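**Plumbridge Equipment > Robotics > Software and test packages**

# Doltport Household Practice Package (two-arm, simulated)

Page last changed 16 October 2024

Doltport is a simulated two-arm robot in a simulated home, sold with a rulebook for running it and a set of forms for writing down what it did. There is no hardware in the box. There isn't really a box, just a download, a license key and a printed binder that we ship separately.

We carry it because customers kept asking for it, and because the rulebook is better than most. We don't agree with everything the maker says about it, and where we don't, we say so below.

## What you get

- The simulator with the home model, the two-arm robot and its cameras
- 24 starter tasks, editable
- The Tavlow Practice Rules, printed and as a file
- Run sheets, stop sheets and a change log, in spreadsheet form
- One year of updates

Support comes from Ng, under a separate agreement. You can buy the package without it. Most first-time buyers shouldn't.

## What the sales sheet says, and what we'd say

**"Safety tested in a virtual home."** Tested for what, and against what? A simulated arm can't hurt anyone. If it swings through the spot where a person would be standing, the run carries on unless you told the software to look for that. The package lets you set keep-out zones and log every time an arm goes into one. They are off when you install it. We have asked the maker to switch them on by default and the answer so far is that it slows things down.

**"Ready for compliance."** We took this line off our own page in September. Software like this doesn't comply with a robot safety standard, and it doesn't make your robot comply with one either. Published standards deal with real machines, real guards, real stopping distances, and the person who has to sign the risk assessment. Logs from Doltport can go in as background. If your assessor accepts them as anything more, get a second assessor.

**"Realistic contact."** Better than it used to be. Big flat things like doors and panels behave well enough when a gripper pushes on them. Thin tools are harder. A slim handle between two parallel fingers may stay put in the simulator under settings that would drop it in your kitchen, and it may also slip when a real one would hold. We would not take a grip force from this package and load it onto an arm.

**"Thousands of hours of experience overnight."** Hours of what? Run count is the easiest number in this business to make bigger. Ask for the number of different starting layouts, and ask who read the failures.

## The Tavlow Practice Rules

This is the part worth paying for. There are eight rules, each on its own page, written in plain language. In short form:

1. **Write the task down before the first run.** Where things start, where they should end, how long the robot has, and what counts as done. If "done" changes, it's a new task with a new name.
2. **Say which views are used.** A wide view from the robot's body and a close view at the gripper show different things. A pass judged from one may not be a pass from the other.
3. **Log both arms.** Even if only one has a job. The idle arm is the one that ends up leaning on something.
4. **Keep every failed run.** No deleting, no "warm-up" runs that don't count.
5. **Set force and speed limits before you start and leave them alone.** If you raise a limit, the results before and after go in separate tables.
6. **Don't tidy up.** Items on the counter that aren't part of the task stay on the counter.
7. **Name the simulator version on every result.** Contact settings included.
8. **Never write "the robot can" about a simulated run.** Write "the model did," with the count next to it.

Rule 8 annoys people more than the rest put together. We get calls about it. We think it should be rule 1.

Rule 3 has a weak spot. It asks for joint positions and gripper state but leaves contact logging up to you. With two arms working near doors, panels and a hard countertop, you want contact for every link, forearms too. Turn it on in the settings under "Contacts, all bodies." The files get a lot bigger.
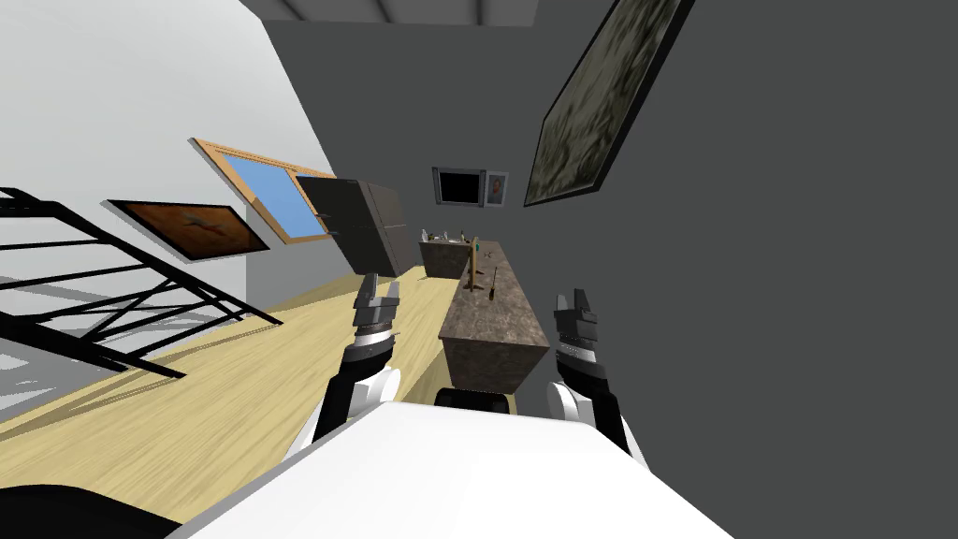
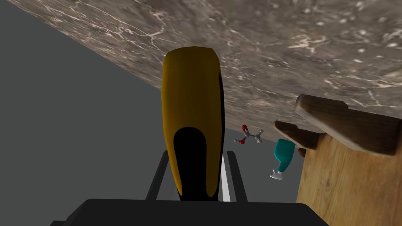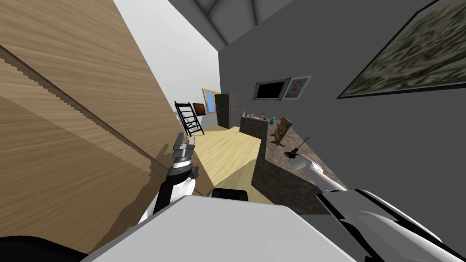 *Simulator renders, Doltport home. First and third: wide views over the robot's body toward the kitchen. Second: close view at a gripper finger.*

## Camera views and what they're good for

Most arguments over results come down to which view somebody watched, so it's worth a few words.

The body view looks out over the torso with both arms reaching into it. It's the one to use for arm position and for seeing what else is nearby. The horizon can be well off level, and new users lose time trying to "fix" this. Leave it. If you rotate the view for a report, note that you did.

The gripper view is for the last bit of an approach. The finger takes up a lot of it and hides part of what's behind. Plan for that. If your pass rule depends on seeing the object between the fingers, check first that the view can show it.

Neither view tells you force. We have read reports where somebody decided from a still that a grip was "firm." You can see in a still that a gripper is at a panel or has a tool in it. How hard it's pressing is in the log, if you logged it.

## Good practice we'd add ourselves

The Tavlow rules stop at the edge of the simulator, which is fair. These are from our own floor and from returns.

**Treat tools as sharp until the task says otherwise.** The home model has slim utensils that are easy to read as a knife or as something else. Give each one a label in the task file and set a rule for it: which way it points when carried, how high, and how close to the other arm. If you skip this step in simulation, you'll skip it on the real arm.

**One arm holding, one arm pushing is its own task.** Two single-arm passes don't add up to a two-arm pass. Test the pair together and score them together.

**Test the stop.** Put a stop command in the middle of a run, at a moment picked at random, and record what each arm does and what happens to anything being held. Do this on every task. Of the starter tasks, only nine come with a stop test already built in. The maker calls the others "optional." We'd call them unfinished.

**Move things.** A counter item that always starts in the same place gets learned as a place. Shift it, turn it, swap it for another. The layout tool is good and there's no excuse for leaving it closed.

**Keep the person who writes the task away from the score.** Small teams tell us they can't. Then at least have someone else read the failed runs.

## Our own bench check

We ran a counter pick-up task on a single workstation before we agreed to list the package. 112 runs, one task, default contact settings, keep-out zones switched on by us. We're not publishing a success rate. It was one task on one machine and the number would end up in somebody's slide deck by Friday.

What we will say is that the logs were complete, the runs replayed the same way each time from the same seed, and the change log caught a setting one of us had changed without writing it down. That last item sold us on the binder. The keep-out zones worked once we found them. The manual has them in an appendix, under "Display."

Install took around half a day, most of it graphics drivers.

## Questions we get

**Can I use the results to skip testing on the real robot?**
No.

**Can I use them to do less of it?**
You can use them to choose what to test first. The failures are more use for this than the passes.

**Will it match my arms?**
Only if your arms are in the model list and your gripper is too. Check the fingers. A parallel gripper with different finger shape or pads is a different gripper for this purpose, whatever the list says.

**Do the rules work without the software?**
Yes, and we sell them that way. Order the binder alone. Rules 2 and 7 need small edits.

**My customer wants a certificate. Do you issue one?**
We don't, Ng doesn't, and Doltport shouldn't. There used to be a "completion badge" in the installer. If you have an older copy and you've put the badge on your website, please take it down.

**Is there an academic price?**
Yes. Write to the sales desk from your school address.

## Who should leave it alone

Anyone who needs paperwork for a machine that's already running near people. Fix that first, with a qualified assessor, on the machine. Also anyone who only wants footage. The renders look fine, but you can get nice-looking video for less money, and it would be a shame to pay for run sheets and leave them blank.

## Ordering

Single-seat and lab licenses are both in stock. The printed binder ships separately from the key, so allow a few extra days for it. License keys can't be returned once used; binders can if they're clean. Ng support is billed by Ng and starts on the day the key is first used, so don't activate it until someone has time to sit down with it.

**Related:** Tavlow Practice Rules (binder only) · Stop-test task add-on · Blank run sheets, pad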